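Skalta Street Residents' Association
Minutes of the regular meeting, Apr 10, 2013

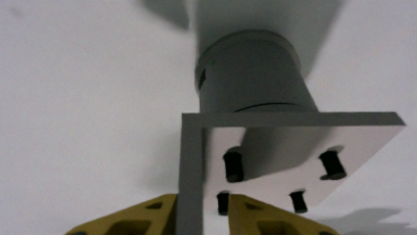 1. Opening

The chair opened the meeting at 7 p.m. in the Irari Room. A quorum was present. The minutes of the last meeting were approved with one correction: the parking item should read "north side," not "south side."

2. Accounts

The balance at the end of last month was $1,885. The water bill for the garden plots has been paid. The insurance renewal has not come in yet. Dues remain at $20 per household for the year.

3. Storm drain at Stolis Court

Water stood at the corner again after the last heavy rain. The city has logged the complaint but gave no date for the work. The secretary will write again and enclose the earlier letters. Residents on the low side were asked to keep leaves off the grate in the meantime.

4. Garden plots

Two plots are open. The waiting list will be called in order. A member asked whether plots could be split between households. After some discussion it was agreed to allow this, with one household named on the form. Motion carried, 3 opposed.

Hoses are to be coiled and the gate latched after use.

5. Spring cleanup

Set for the second Saturday in May, starting at 9 a.m. at the Iyengar Lane end. Bags will be supplied. Paint, tires and batteries will not be taken. Rain date is the following Saturday.

6. Other business

Request for a second bench by the bus stop. Held over until a price is available.

Complaint about early trash pickup. The secretary will ask the hauler for its schedule.

The meeting closed at 8:25 p.m. Next meeting in May, same room.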